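Rerkeo Guest Rooms, laundry and linen room
Room safety checklist with comments
Date of check: Mar 24, 2023
Previous check: November

Please write OK, PARTLY or NO for each point, and put a comment where it is needed. The form goes in the Stumard folder after the check.

1. Floor and walking way

1.1 Floor tiles whole, no raised corners: OK
1.2 Way to the door free: OK
1.3 Boxes kept against the wall: PARTLY

Comment: The open cardboard box is standing against the white wall, so it does not block the way. But its flaps are folded outward and a foot can catch on them. Either close the flaps or fold them inside. The tile joints were checked by hand near the door and I did not feel any loose tile.
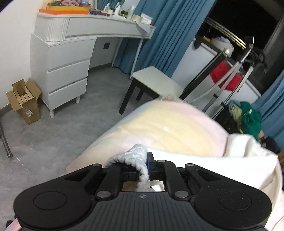
1.4 Blankets and sheets do not lie where people step: PARTLY

Comment: The thick blankets make a big pile when they are waiting for folding. A pile is allowed, but a corner of a sheet must not hang into the walking way. I ask the same thing as in November.

2. Furniture

2.1 Stool stands firm, all feet on the floor: OK
2.2 Shelf fixed to the wall: OK
2.3 Load on the shelf under the limit of 75 kg: OK

Comment: The label with the limit is coming off on one side. New label is needed, the old one can be read for now.

3. Electricity and heat

3.1 Iron unplugged when not used: OK
3.2 Heater not more than 1000 W: OK
3.3 No textile near the heater: OK
3.4 Extension lead without damage: NO

Comment: The Hotusport lead has a crack in the plug. It is taken out of use and lies in the office. Please order another one, rated 3000 W or more. Until it comes, use only the wall socket.

4. Small textiles

4.1 Socks sorted in pairs and cuff folded over: PARTLY
4.2 Ribbed openings and seams looked at for loose threads: OK
4.3 No pins or clips left inside: OK

Comment: Some pairs are put together with one sock inside the other, some with the cuff folded. Both ways are safe, but one way for all would be quicker to check. Put the hand inside every sock before it goes to the guest.
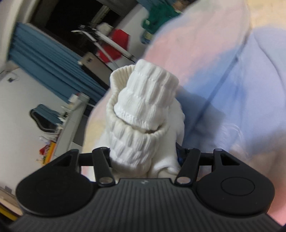 Point 4.1: white knit socks, upper one with the cuff folded over.

5. Fire safety

5.1 Extinguisher in place, number 1199: OK
5.2 Seal not broken: OK
5.3 Emergency sheet on the door: PARTLY

Comment: The sheet still gives the old telephone number of the Bondarchuk building office. Print the new sheet and put it at the height of the eyes.

To be done before the next check: points 1.3, 1.4, 3.4 and 5.3. The shelf label can wait until the new labels are printed.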